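Blue Flowers, Green Glass: A Table Gallery

I've been collecting faux flowers since long before I had anywhere sensible to keep them, and blue is the color I keep coming back to. Real blue flowers are hard to find and quick to fade, so this is one place where the artificial kind really shines! This gallery is all about one green vase, a pile of blue blooms and a plain wood table, which is my favorite way to start an arrangement. Everything gets laid out flat first. Then the choosing begins.

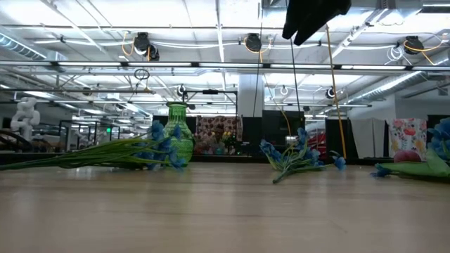
Zumetti
Arranger and gallery editor, Ultar Flower Table

Look at those ruffles! I love a blossom with a bit of mess to it, petals that go every which way and droop a little at the edges. The long bunch has slim stems that run from green into yellow-green, and those lighter tones are so pretty next to the glass. The vase has a flared rim and a narrow ribbed neck, then opens out into a big round body with tiny raised texture all over it. You want to touch it.

Short stems and long stems together are a gift. I like to put the long ones in first, let them lean wherever they want to lean, and then tuck the shorter ones in low so they hide the neck a bit. Faux stems have wire in them more often than not, so a gentle bend near the bottom goes a long way - do it slowly and with both hands. If a leaf is squashed from storage, run it between your fingers a few times and it usually perks right up.

Blue and green are such easy company, too. I used to reach for clear glass every single time, and it took one afternoon with a colored vase to change my mind. The green picks up the leaves and makes the whole bunch feel fuller than it is.

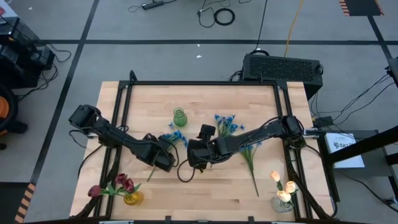 I'm also a huge believer in keeping other colors close by while you work. Dark red tulips in a yellow-amber vase, cream tulips in clear glass, and suddenly the blue looks twice as blue. Three tulips to a vase is plenty. They have such a simple shape that they like the breathing room, and the heads can tip over to one side without looking untidy (I'd leave them tipped, it's charming).

The small vases are great for windowsills and bathroom shelves, and they move around my house constantly. Blue goes to the bedroom, red goes wherever I eat breakfast. By Thursday I've usually swapped them all again.

A word on dust, because people ask: a soft, dry makeup brush is wonderful for ruffled petals. Work from the center out and turn the stem as you go. For textured glass I use warm water, a drop of dish soap and an old toothbrush, and then I let it drain upside down on a towel. Little ridges hold on to everything, but the shine when it's clean - so worth it!

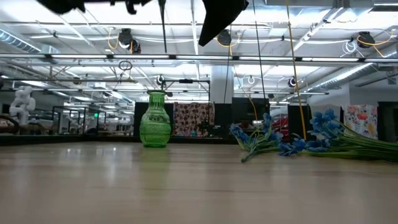
Green glass vase with blue flowers laid to the right, and a pale green reflection on the tabletop.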